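Wanted: weekend soccer gear testers (and one part-time packer!)
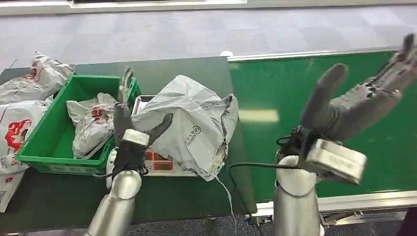 I'm Humaira, and I run Renine, a small online shop for soccer shoes, shin guards and training balls. We sell mostly to rec league players, people who play on bad turf on Sunday mornings and want to know if a shoe is going to fall apart by July. I can't answer that from my desk, so I'm looking for 12 players to wear our stuff and tell me the truth about it. You'd get a pair of shoes in a gray plastic mailer bag, play in them for 10 weeks, and send me a few lines after each game. Tell me about the blisters, please!

You don't have to be good. Haris Sandhu ran the last round with me and he's been a backup left back his whole life. You do need to be 18 or older, play at least two games a week, and be okay with me using your comments on the site (first name only). Wide feet very welcome, I never get enough wide feet. You keep the shoes when it's over, plus a store credit.

The packing job is separate and it's paid by the hour. Two afternoons a week, folding, labeling, weighing parcels, and sorting returns, which can get a little smelly. We shipped over 1000 orders last fall and I'd love some company back there.

To apply for either one, email me your shoe size, your position, and what you're wearing on your feet right now. Packers can skip the position part. Naheed Shaikh is handling the packing interviews, so put her name in the subject line if that's the one you want.

Posted 2 January 2018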